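**FOR IMMEDIATE RELEASE**
January 2, 2023

# Adeleke Hands the Boring Half of Gift Packing to a Robot Arm

*Packers keep the ribbon, the handwriting and the arguments about ribbon*

OLTLOW. Adeleke, the mail-order gift basket company, will put robot arms on the picking side of its packing room in May. The arms were set up by Disis, an automation firm that had not previously given much thought to chocolate.
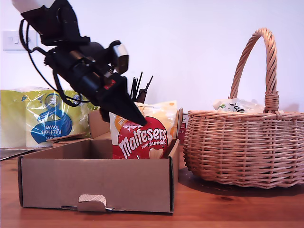
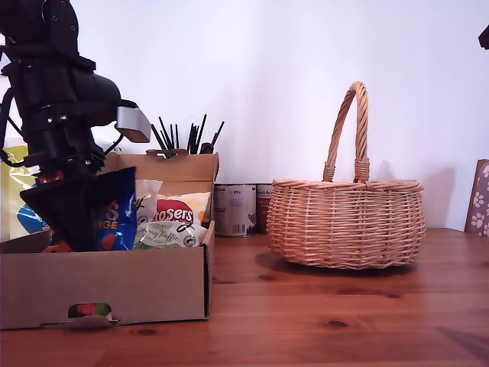
*A Disis arm at a cardboard box of snack bags, with a wicker basket beside it.*

Adeleke sends out baskets of sweets, snacks and canned goods to people who are getting married, getting better or getting a new boss. The company shipped 1,962 baskets last year. Each one starts the same way: someone leans over a carton, pulls out a bag and puts it in the basket. Then they lean over again. The packing staff have described this part of the job to management on several occasions, and management has now run out of ways to call it exercise.

Under the new setup, which Disis sells under the name Sisis, an arm picks from the carton and loads the basket. A packer at the next table takes over from there. The packer turns labels to the front, fixes whatever is leaning, writes the card and ties the bow. The robot does not tie bows. It was asked to, once, and the ribbon has been written off.

**What changes for the staff**

No packing jobs are being cut. Adeleke has put that in writing and pinned it up next to the kettle, where it will be read. Shifts stay the same length and pay stays the same, with a raise for packers who train to run a picking station. Training takes place on paid time.

The day itself will look different. Packers will spend less of it bent over cartons and more of it on finishing work and customer notes, including the long ones from aunts. Anyone who liked the leaning may still apply to do it. At press time the sign-up sheet was clean.

Each picking station has a stop button within reach of the packer, and any packer may press it for any reason. Nobody needs to fill in a form afterward. Disis had proposed a form.

**What the robot still gets wrong**

Snack bags are not bricks. They crinkle, slump and hide behind each other, and they come in a great many shapes for something that is mostly air. In the final round of trials the arm made 1,516 picks. Of those, 474 needed a person to step in, usually to straighten a bag or free one from its neighbors. Adeleke's packers consider this a poor score and have said so to the arm directly. Disis considers it a good base to build on and will spend the spring working on grip and on the order in which bags are picked.

Until that work is done, a packer will check every basket before it is wrapped. Adeleke expects this to remain the rule after the work is done as well, having met its customers.

**Rollout**

The first stations open in May and will handle the company's small and medium baskets, up to 200 a week. Large baskets, anything with glass in it and all orders marked "please make it look nice" will be packed by hand from start to finish. Prices will not change. Neither will the ribbon, which was put to a staff vote and remains a sore subject.

**About Adeleke**

Adeleke packs and ships gift baskets from Oltlow. It takes orders by mail, by phone and through a website that it means to improve.

**About Disis**

Disis builds picking stations for small workplaces. Sisis is its system for goods that will not hold still.

**Press contact**

Press Desk, Adeleke, Oltlow. Visits to the packing room can be arranged for the weeks after the May opening. Visitors are asked not to feed the packers, who have plenty.

###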